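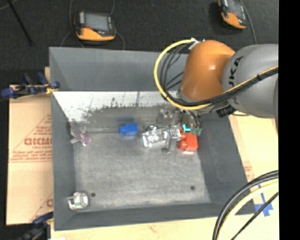
## 3. Setting and Methods

### 3.1 The two towns

The study took place in Pasow and Plevow, two towns on the same rail line that share a waste authority but run their clothing collections separately. In Pasow, used clothing is handed in at a counter behind the town hall. In Plevow, residents leave bags in street containers, and a hauling firm, Wendt, empties them on a fixed route. Both towns send what they collect to the same sorting hall, which is run by Vindari under a contract with the waste authority.

We chose these towns because the households in them are similar and the ways of giving are different. Income, household size, and the share of rented homes are close enough that we did not weight the samples. One difference should be kept in mind. Plevow has a large vocational school, and many of its students leave town at the end of the school year. Their rooms are cleared in a hurry, and clothing from those rooms ends up in the street containers along with bedding, curtains, and now and then a lamp. Collection in Plevow is heaviest at that time of year, and we scheduled our interviews to end before it began.

### 3.2 Interviews

We interviewed 74 residents. People were approached at the Pasow counter, at the Plevow library, and through a notice in the housing association newsletter that reaches both towns. Anyone over eighteen who had given away clothing in the past year could take part. We did not pay participants, but we covered bus fare for those who came to us.

Each interview followed the same guide. It began with the last bag the person had given away: what was in it, who had packed it, how long it had stood in the hallway. Starting with a particular bag worked better than starting with opinions. In pilot interviews, people who were asked first what they thought about donation gave short and rather formal answers. The same people became much more exact when the talk turned to a winter coat or a box of baby clothes.

Pushpa Shakya and Wiebke Albers carried out the interviews. Most were held in the participant's home, usually at the kitchen table, and some participants opened closets or drawers to show what they were still deciding about. We wrote down what was said in these moments but took no inventory of the rooms. Five interviews were held by telephone. They were shorter than the others, and we use them only for the questions on frequency and route.

### 3.3 Item records

The second source is a set of 524 item records made at the sorting hall. A record covers one garment and gives its type, its main fiber as stated on the label, visible wear, missing or broken parts, and the grade it received from the sorter. Edeltraud Hellwig designed the record sheet after spending several shifts with the sorting crew, and the wear categories follow the terms the crew already used. "Tired," for example, means a garment with no hole or stain that has lost its shape or color. We kept the word because we found no better one.

Garments were drawn one at a time from large gray bins with sloping walls, as in Figure 1, starting with whatever lay on top when recording began. This is not a random sample in the strict sense. Heavy items tend to work their way down during transport, so coats and jeans are probably underrepresented. We compared our records with the hall's own monthly weights and found the expected gap for coats. We therefore make no claims about the overall mix of clothing and use the records only to compare condition within a garment type.

Labels were a greater problem than we had planned for. Many had been cut out, and others had been washed until they were blank. Where no fiber could be read, the field was left empty. We did not guess by touch, although the sorters do this all day and are, as far as we could tell, good at it.

### 3.4 Coding

Sieglinde Teuber and Alcides Guzmán coded the interview transcripts. They first read a small batch separately and wrote down every reason a participant gave for keeping or giving away a garment. These reasons were then combined into five groups: fit, wear, memory, space, and the thought of another person wearing the garment.

The last group was added late. We had first placed such remarks under memory, but the two kinds of talk differ. A participant who keeps her father's jacket "because it was his" is speaking about the past. A participant who washes and mends a skirt before giving it away, and says she would be embarrassed otherwise, is speaking about a stranger she will never meet — and that stranger affects what goes into the bag. Once the groups were separated, all earlier transcripts were coded again.

Disagreements between the coders were settled by discussion. Most concerned the line between fit and wear, as when someone said that a sweater "doesn't sit right anymore." If the speaker blamed the garment, we coded wear. If the speaker blamed his or her own body, we coded fit. Where neither was clear, both codes were kept.

### 3.5 Limits

Interviews and item records cannot be linked. No bag was followed from a household to the hall, and we have no way of telling which recorded garments came from people we spoke with. We considered marking bags with numbered tags and decided against it, as participants in the pilot said they would pack differently if they knew the contents would be looked at.

People who throw clothing in the household trash and never donate are also missing from the study. Several participants described relatives or neighbors who do this, but we treat such accounts as evidence of how donors see other people's habits and nothing more. The Pasow counter was closed for repairs during part of May, and the effect of that closure on the Pasow answers is taken up in Section 4.2.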